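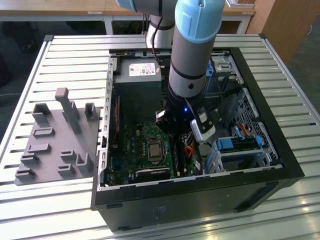

Lozano Refurbished Desktop Tower

Sold by Salamer - Ships in 2 business days

The Lozano is a full-size desktop tower for people who have looked at the price of a new one and gone for a walk. It handles email, spreadsheets, video calls and the forty browser tabs you plan to read someday. It will also play games, provided the games are not too recent and you are not too proud.

Every Lozano starts out in an office somewhere, usually under a desk, usually being kicked. We take the side panel off, get rid of the dust and whatever the dust was living on, replace the thermal paste, fit a new drive and test the memory overnight. Scratches on the outside stay where they are. If you want a flawless case, we suggest turning the good side toward the room.

What you get
Tower, tested and cleaned
New 250 GB solid state drive
Power cord
2 spare drive screws, taped inside the side panel
Printed setup sheet, one page, large type

What you don't get
Monitor, keyboard, mouse or speakers. Most households already have a drawer full of these.

Choosing a size
Measure the spot before you order. A full-size tower is bigger than people remember, and it needs a few inches of air behind it. Closed cabinets are a bad idea, however nice the cabinet. If space is tight, look at the Ikgate, our small desktop, which fits on a bookshelf and complains less about it. The trade-off is that the Ikgate has no room for a second drive or a bigger graphics card.

Upgrades
Extra memory and a second drive can be added at checkout, and we install both at no charge. You can also do it yourself later. Opening the case does not void the warranty. Losing a screw in it and shaking the whole thing over the bathtub might.

Warranty and returns
One year on parts and labor. Send it back within 30 days if you don't like it, preferably in the box it came in. Mekitex sleeves and dust covers are final sale once opened.

From buyers
"Bought it for my father, who has already called it too fast." - Larasati Pasaribu
"Heavier than I expected. Runs quietly. The setup sheet was shorter than my grocery list, thank you." - Đức Mạc

We have sold 1,425 of these so far. Stock depends on which offices are moving, and May is generally a good month for us. If the button says Sold Out, leave your email address and we'll write to you once, when more are ready.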